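Week 6 notes, typed up fast after the session. Slides to follow when Carolina has fixed the fonts.

## Automation at work: what changes for the people already there

Main case today: the Nundale parts depot. Read the Fragkou chapter first if you haven't. The Arnivell case is only for comparison, we'll do it properly next time.

Background, quickly. Depot handles small orders for repair shops. Before: pickers walk the shelves with a paper list, pack at the bench, book out. After: arm does part of the pick, people do the rest. Management line was "no jobs lost". True on paper. Hours moved though, and so did who gets asked when something goes wrong.

Three words to keep apart:

- **task** – one bit of work (take the box off the shelf)
- **job** – the bundle of tasks one person is paid for
- **role** – what the others expect of you, written down or not

Most arguments in the reading come from people saying "job" when they mean "task". Aguiar does it too, p. 40, see if you can spot it.

What got automated at Nundale = reaching, gripping, putting down. What didn't = deciding if the box is too crushed to send, knowing the label is wrong, ringing the customer. So the easy part of the day went away and the fiddly part got denser. Pickers said they were more tired, and they walked less. Think about why before you come to the seminar. 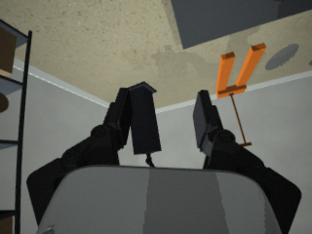
Training. The firm ran everything in simulation before the arm went near the floor, up to 2000 trial picks. Kocabaş's point: the pickers weren't asked to look at any of it. They knew which shelves get overfilled and which boxes sag, and none of that was in the model untill week three on the floor, when Kekeli Abubakari (shift lead) sat down with the engineers for an afternoon. After that the stoppages dropped. Cheap fix, came late.

Ask: who owns that knowledge once it's in the software? Her pay grade didn't move. Worth a paragraph in your essay.

Stoppages. When the arm stops, somebody has to clear it. Not in anyone's job description at the start. Fell to whoever stood nearest, then to whoever was good at it, then it was just expected. Classic role creep. The union asked for a named post and a small allowance. Got the post.

Pace. Old target was 78 lines an hour per picker. New target is 100 for the cell, arm plus person. Sounds shared, but the arm doesn't go to the loo. If it's behind, the person makes it up. Look at how the target is *written*, always.

Arnivell in one line: same kind of arm, but staff chose which shelves it got. Slower start, fewer complaints.

**For the seminar**

- Fragkou ch. 4, Aguiar pp. 31–52
- pick a job you've had, list the tasks, mark which ones a machine could take and what would be left of the day
- half a page, bring it printed pls, the projector in that room is hopless

Essay titles go up in June. Carolina Paiva is covering my office hour, 2 pm as usual.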